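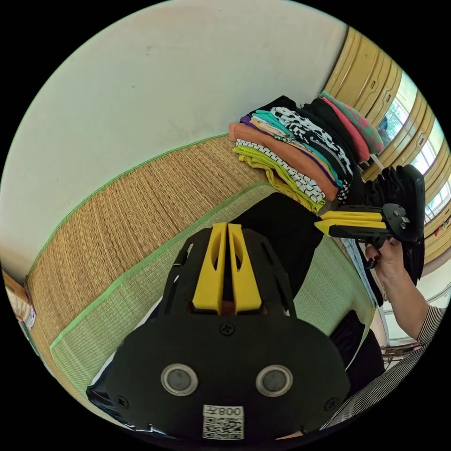 Two of the hand-held grippers in use over a woven mat, with folded clothes stacked behind. Photo: Pindanden workshop

Shared workshop builds its own grippers for laundry-folding project

27 July 2018

Members of the Pindanden shared workshop have finished a working pair of hand-held grippers and started using them to record how people handle clothes. The recordings are meant for a two-armed folding machine that the group plans to put together on its own benches, starting in August.

The project is called Vadik. It is led by Godelieve Wouters, a former sewing machine mechanic who has rented bench space at Pindanden for several years. She designed the fingers and the body plates. Åsmund Fagerlund, who repairs bicycles in the next bay, made the handles and did most of the assembly.

The idea is simple enough. A person picks up a gripper in each hand and handles clothes the way they would at home, only with two yellow fingers in place of their own. Sensors on the gripper keep track of the movement. Later, the machine is supposed to learn from those movements how to take hold of a sleeve or a waistband.

"We tried writing the steps down first," Wouters said. "Grab here, lift, turn it over. It worked for a towel. Then somebody handed us a sweatshirt and we were back at the start."

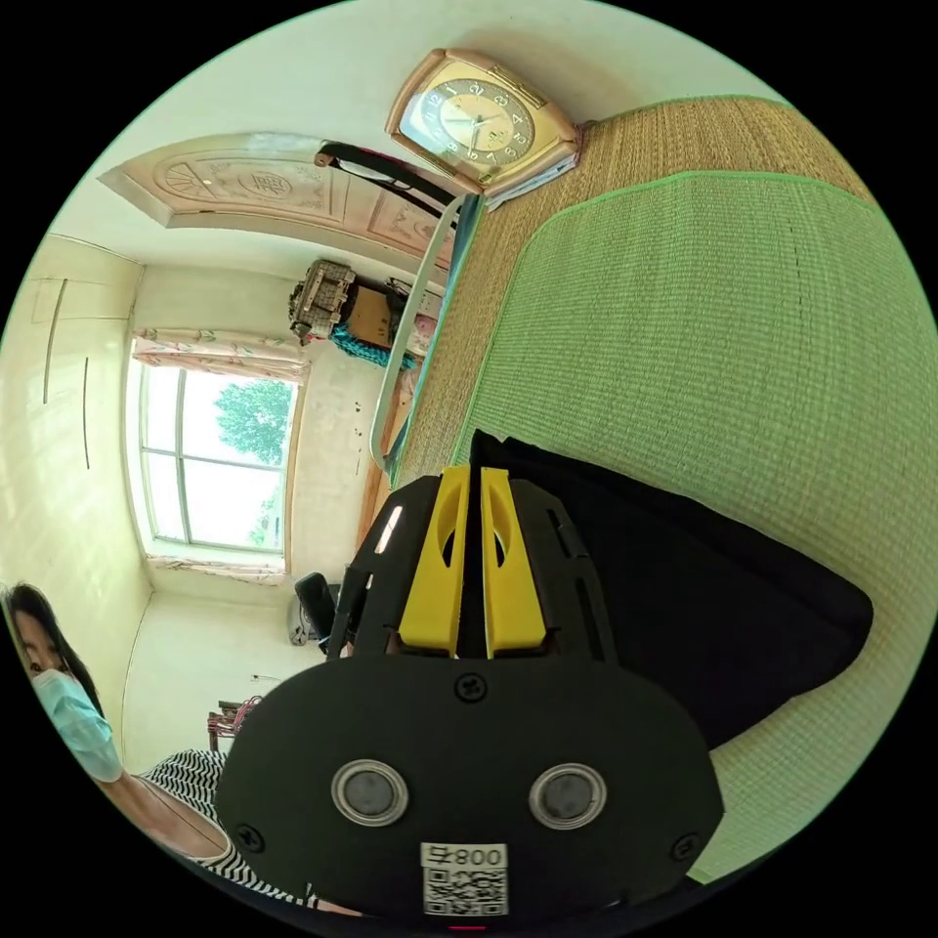

The fingers went through 11 versions before the group settled on one. The first few were solid and too stiff, and they tended to push thin cloth ahead of them without catching it. The current ones have a slot cut out near the tip and sit inside slotted black frames, which lets them give a little when they meet a hard surface. Fagerlund said the slots also made the parts faster to print. The body plates changed less. The two round lenses have been in the same place since spring, and the labels with the QR codes were added when members kept mixing up parts from different sets.

Materials for the pair came to 420 dollars, not counting the parts that had to be thrown out. The workshop paid 400 of that from its project fund and Wouters covered the rest. The largest single expense was the sensors. Screws, plastic and wiring came from the shared shelves or from Stinholm, the surplus store two streets over that gives Pindanden members a discount.

Recording takes place at home, on a bed, and the clothes come from ordinary closets. Wouters said she wanted surfaces of the sort people fold on. A workbench is flat and hard, and cloth slides on it in a way it does not on a mat or a blanket.

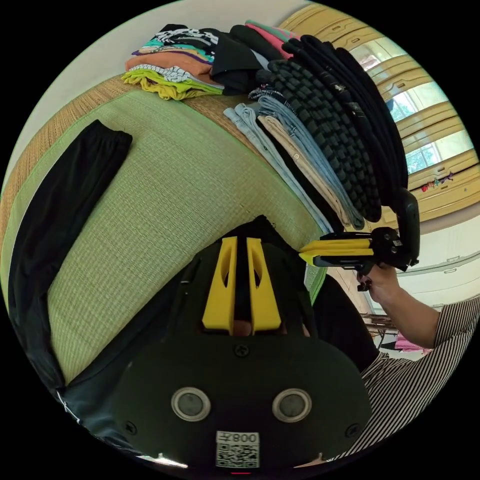 Choosing what to fold has taken more time than the group expected. Early sessions used T-shirts and little else, and the first test software did poorly with anything longer. The range is now wider. Jeans in two pairs and beige trousers lie next to the T-shirts, and a tall black stack has at least one piece with a thick ribbed or quilted texture. Dark clothes are the hardest, Fagerlund said, as the edges of one layer are difficult to tell from the next. Wouters has asked members to bring in more black clothing for that reason, and has turned down several offers of white shirts.

The group has 870 recordings saved so far. Each covers one garment, from the first touch to the point where it is set down. Recordings in which the garment is dropped are kept too, in a separate folder, and Wouters said they may be useful later on.

Next comes the machine itself. The plan calls for two arms on a wooden base, with the same yellow fingers on the ends, so that what is recorded by hand matches what the arms can do. Fagerlund has drawings for the base and one finished shoulder joint. The motors are secondhand and came out of a packing line at Wikström, a local firm that closed its plant last year. He has tested them on the bench and says most of them run well, though two make a noise he does not like.

Neither of the builders would give a date for a first fold. Wouters said she would be satisfied if the arms could pick up a pair of pants by the waistband and lay it flat — the folding can wait.

The drawings for the grippers will be available at the workshop's front desk in August, along with a parts list. Members who want to build a set can sign up for bench time there. Clothes may be left in the bin by the door and will be returned at the end of the month. Please put a name on the bag.

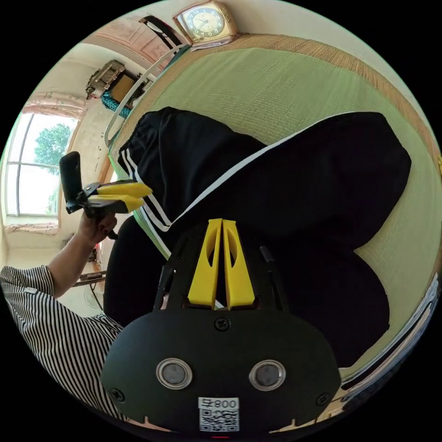

Track pants spread out on the mat, with one gripper in the foreground and a second held at left. Photo: Pindanden workshop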